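Section 4. Opening and closing the gripper for the first time

By now you should have both fingers bolted on and the cables tied back. If you skipped the tying part, go back and do it, please! I lost a whole Tuesday at the Markport meet to one loose cable.

1. Put the tool down on the bench and plug in the handle. Leave the battery switch off.

2. Squeeze the trigger slowly, all the way in, then let go. The fingers should move together at the same speed. If one lags, see the note below.

3. Switch on and open the club's setup page (Effie Baxter keeps the link pinned in our chat). Type 300 in the "closed" box and 810 in the "open" box, then hit save.

4. Open the fingers all the way and hold the tool over the table with nothing in it. Count to five before you touch anything else – the software is reading its zero point.
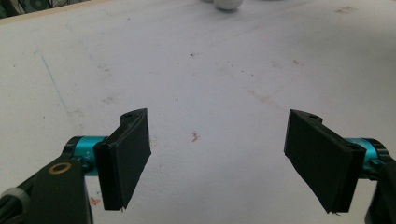
5. Now close it on something soft. I use a rolled-up sock, and our friends at Forsyth use a sponge, so take your pick. Watch the force number while you squeeze, and ease off if it goes over 3,000.

Note: A lagging finger is nearly always a screw that's too tight. Back it off a quarter turn and try step 2 again. I know it feels wrong to loosen something you just tightened, but it works on ours!

Caution: Keep your own fingers out of the gap once the power is on. The pads don't look like much, but they pinch.

If you're getting ready for the Clusonholm round in March, run steps 4 and 5 again when you arrive. Ours had drifted after the van ride last year, and we only caught it during practice.

Once your numbers hold steady, save the profile under your team name and move on to Section 5, where we pick up the first block.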